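Stories > Short reads > Home and away
Print this story | E-mail to a friend

The Tan Coat

by Laurier Ross

My aunt's coat came to me by post from Vekach, folded so small that the parcel might have been a loaf of bread, and when I shook it out in the kitchen the whole room smelled of cloves and train stations. I loved it at once! It was the colour of a good biscuit, it had a collar with proper points, and it came with a note in Hanane's enormous handwriting. "Hang it up before you do anything else," it said. "On wood. Not on wire. I shall know."

She would, too. Hanane Alaoui had gone to live in Sirkow with 2 suitcases and a birdcage (no bird, she just liked the shape), and for years she had run our family's wardrobes from there by telephone.

So I found a wooden hanger in the flat and gave the coat the top rail, above my cousin's yellow and black jersey, which had to make do with wire.

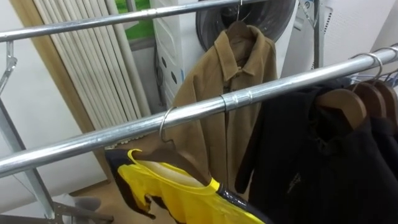

Then I went through the pockets, as anyone would. In the left one was a tram ticket so soft it had turned to felt. In the right one was a key with a paper tag, and on the tag was written: Després, 10.

I rang her straight away.

"Oh, good," she said, as if I had mentioned the weather. "You've found the room."

"What room?"

"Mine. Yours, I should think, if you'll make the bed. I've paid for it until the end of March and somebody ought to sleep there. Take the coat, it's cold on the stairs!"

The stairs

Després was the boarding house at the top of Asville, tall and narrow and painted a green I have never seen anywhere else. I had walked past it all my life. There were 65 stairs to number 10 and I sang on nearly all of them, quietly at first and then not quietly, because the stairwell had the most wonderful echo and a man on the third landing opened his door and joined in with the low part.

I had packed for a month and carried it all up in one go. By the top I was puffing like a kettle and still singing.

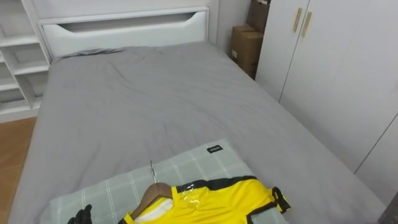

Making a bed in a strange room is one of my favourite jobs in the world. I pulled the grey cover up towards the headboard, smoothed it, walked round, smoothed it again, and then of course I had to lie down on it and do the whole thing over. After that I opened the wardrobe by its pale wooden handles and breathed in more cloves. I was so taken with all this that it was a good while before I gave any thought to the two cardboard boxes stacked in the far corner, tucked in past the wardrobe as if they were playing sardines. The lower one had a little white label. I knew Hanane's tape when I saw it — she tapes a box the way other people bandage a knee.

I rang again.

"There are boxes," I said.

"There are always boxes," said my aunt. "Start with the top one. And sit down for it."

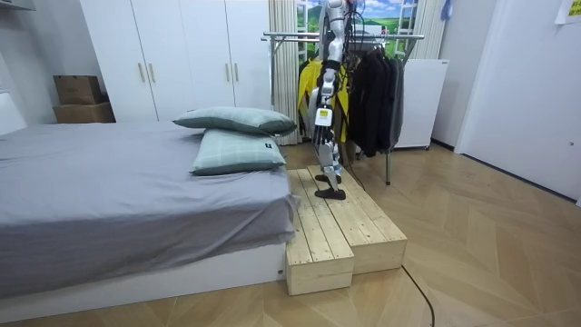 The letters

I sat on the pine step at the bedside with the box between my feet. Letters! Bundles and bundles of them, tied with kitchen string, every one addressed to Hanane at Després and every one in my mother's hand. She had written from the other side of the same town, a tram ride away, all through the year the two of them weren't speaking.

I read until the light went. There was the business of the borrowed hat, and a recipe for plum dumplings that began "I am still angry, but use 150 grams of butter". There was a long, furious, beautiful page about a coat they had bought between them and could not agree to share, and which my mother had finally left on the tram seat beside her sister without a word, getting off at the next stop.

I took the ticket out of my pocket and looked at it again. It was too worn to read, but I read it anyway.

Then I piled up both the green checked pillows, climbed in with the second bundle, and spread the tan coat over my feet.

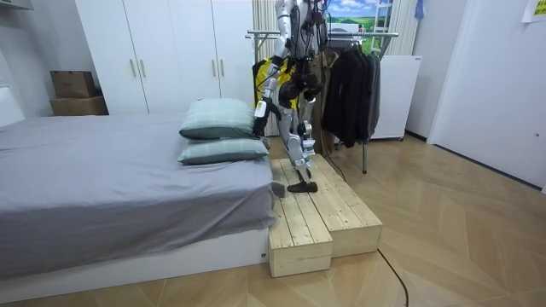 The morning

My mother answered before the first ring had finished.

"I'm at Després," I said. "In the coat."

There was a pause, and a spoon being put down.

"Is it on wood at night?" she asked.

"It was on my feet."

"Good heavens," said my mother, and she began to laugh, and I could hear her looking for her shoes. "Stay there. What's the stair like now? No, don't tell me. I'll bring the butter."

Filed under: Fiction, Families, Letters
Posted 7 Mar 2026

3 comments

plumstone: Oh, the butter! I went straight off and rang my sister. Please write the dumpling dinner next.

Gwil T.: Lovely. I'd like more of the man on the third landing, he's got a story in him.

marrowfat: My gran was exactly like this about hangers. What was in the second box??

Print this story | E-mail to a friend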